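Search products, parts and manuals
Search

Iva Two-Arm Kitchen Helper: Wrist Stall Fault and Replacement Cuff

Iva is the robot we get the most mail about at Grameo, and we love reading it. It rolls up to a counter, reaches over a sink and puts dishes where you want them, and it does this in ordinary homes with ordinary clutter. It also has a fault that every owner should know about before running the dish routine again.

What went wrong

On May 25, 2022, Ekow Bawa was running a long dish session on our test unit when the left gripper came down between two rods of an over-the-sink drying rack. The fingers closed on the rod as well as the plate. Iva lifted, felt the load, and should have stopped and let go. It kept lifting! The rack came up at one end, slid off the rim and dropped into the basin with the plate on top of it. Ekow hit the stop button and the arm froze, still holding on.

No one was hurt, and the plate was the only thing we had to replace. But a robot that doesn't notice it has grabbed the furniture is a safety matter, and we treated it as one from that afternoon on.

The cause

Katia Vitale took the wrist apart and found it quickly. The force sensor sits under a soft cuff, and on cuffs from one production run the inner lip is a little too thick. When the wrist bends past 40 degrees the lip presses on the sensor housing, and the software reads that pressure as part of the arm's own weight. So the pull from a snagged rack gets subtracted out. A very small piece of rubber, and a fascinating bug to chase — Katia repeated the snag 157 times with the bad cuff and then with a good one. The good cuff let go every time.

Racks with thin parallel rods are the worst case. Wire baskets and oven shelves can do it too. Solid trays and plain counters haven't given us any trouble.

Is your unit affected?

Look at the underside of the left and right wrist cuffs. Cuffs stamped MacAulay 2 have the thick lip. Cuffs with no stamp are fine. Both arms need checking, as many units have one of each.

Until the new cuff is on

- Turn off the dish routine under Settings, Routines, Sink.
- Take lift-off racks away from the sink before Iva works near it.
- Stay within reach of the stop button and keep children out of the kitchen while the arms are moving.
- If a gripper catches, press stop first. Then hold the rack with one hand and turn the release knob on the wrist with the other. Don't pull on the fingers.

Fitting the replacement

The new cuff is free and comes with a hex key. Park Iva, switch it off at the base, and wait for the light to go out. Undo the two screws, roll the old cuff toward the gripper, roll the new one on with the seam facing down, and tighten. Switch on and run Wrist Check from the Service menu. It asks Iva to lift nothing at all for a few seconds, and it's oddly nice to watch.

We also changed the software. Version 300 adds a second check that compares motor current with the sensor reading, so one bad part can't fool the arm by itself. Please install it even if your cuffs are good.

Agnes Rennie handles cuff requests. Send her the serial number from the back of the base and say which arm, or both. Orders placed now ship in July.

One more thing on setup. Iva does its best sink work when the rack's end supports sit squarely on the rims and the counter beside it is clear — and with the new cuff fitted, rod racks are back on our approved list.
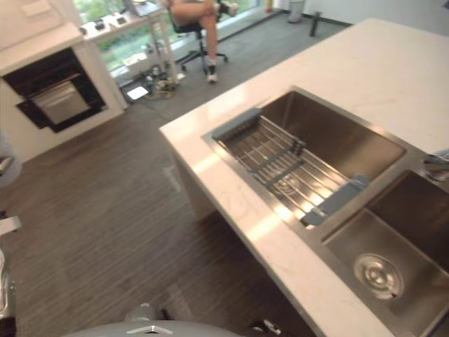 Related items

Iva wrist cuff, single
Iva wrist cuff, pair
Iva release knob, spare
Ninora charging base
Ninora floor mat
Service menu guide for Iva owners

Contact Grameo parts and service | Copyright Grameo. All rights reserved. | Back to top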